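How Evenly Do Dorm Microwaves Heat Leftovers?
Intro to Food Science, project report
Tuesday, February 10, 2026

Why we picked this
Everybody in Niven Hall reheats food and everybody complains. Edges like lava, middle still fridge cold. We wanted to know if it's the microwave, the container, or just how people pile the food up. Also the campus dining newsletter keeps saying "stir halfway" and we wanted to see if that does anything.

Background
Microwaves mostly heat water, also fats and sugars a bit. They only go in an inch or so, the rest of the heat has to travel inward on its own. That's slow in thick food like rice or mashed potato. Inside the oven the waves bounce around and make strong spots and weak spots. A turntable moves the food through them so no one part sits in a weak spot the whole time. The exact center of the plate doesn't move much though, so it can lose out. That was our main guess going in.

Safe reheating for leftovers is 165 F all the way through. Most people never check. We never checked either before this.

Method
Cooked white rice, 400 grams per run, chilled overnight in the same fridge. Three ways of loading it:
Mound. Just dumped in the bowl.
Flat. Spread out to an even layer.
Ring. Pushed to the sides, hole in the middle.
Each one with and without a stir halfway. Lid on loose, two minutes total, high power. Kitchen thermometer in 9 spots, wrote down the lowest and highest. Bowl was a Sodudora glass one, same bowl every time, washed and cooled between runs. Should of used two bowls, the waiting took forever.

Rest time was one minute before measuring. We skipped it on the first run by mistake and had to throw that one out.

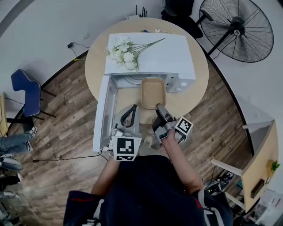 After the class talk, Grarerthorpe asked whether the stir was really doing the work or whether we were just letting heat out by opening the door, and said we should of had a run where the door gets opened and closed but nothing is stirred. Fair point. We didn't have one. Would add it if we did this again, it's one extra run per shape and would settle it.

Results
Mound, no stir was the worst by a lot. Outside steaming, middle cold enough that you would notice on the first bite. Stirring helped the mound more than it helped anything else, but the lowest spot still came in under 165.

Flat was better both ways. Flat with a stir got all the spots over 165 on most runs, not all.

Ring was the suprise. With no stir at all it did nearly as well as flat with a stir. Makes sense if the center is the weak spot, there's no food there to be weak. Ring plus stir doesn't mean much, since once you stir it the ring is gone. We measured it anyway and it came out close to flat plus stir.

Lid off was tried once, for curiosity. Dry crust on top, not counted.

Problems
Only one kind of food. Soup would act different, so would anything with bones or a frozen middle.
Thermometer takes a few seconds to settle, and the last spot we poked had longer to cool than the first. We changed the order each run so it wasn't always the same spot losing.
Rice wasn't identical batch to batch. One was wetter, somebody lifted the lid early.
Didn't test power levels. Half power for twice the time is supposed to be gentler, and it's the obvious next thing to try.

What we'd tell people in the hall
Spread it out, or make the hole. Cover it loose. Stir if it can be stirred. Let it sit a minute before eating, the heat keeps moving in after the beep. If it's meat, or it's for somebody who gets sick easy, use a thermometer.

Still to do
Redo the flat runs with the door check from the question above. Try pasta in April if the kitchen is free. Put the raw temperatures in the shared folder, right now they are on the back of a lab handout.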